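3.2 Durchführung der Bastelkurse

Die Kurse in Clisville richteten sich an Kinder im Vorschulalter und dauerten je 60 Minuten. Eine Anmeldung war nicht nötig.
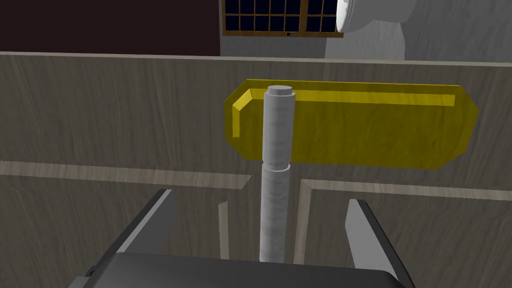

Das Material stellte Plasura, pro Termin bis zu 300 Bögen Tonpapier. Jede Gruppe wurde von 2 Fachkräften betreut. Im Januar kam der Standort Flores hinzu, dort blieben die Eltern während des Kurses im Raum.
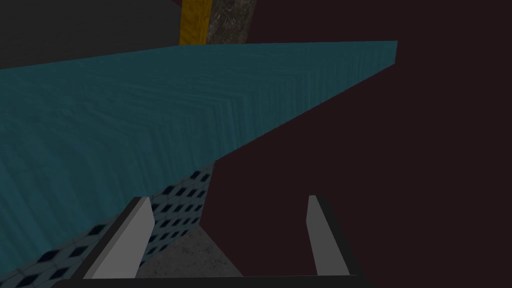 Abb. 2: Blaugrüne Platte, darunter Fliesen mit dunkelblauem Rautenmuster.

Ausgewertet wurden 200 Elternfragebögen.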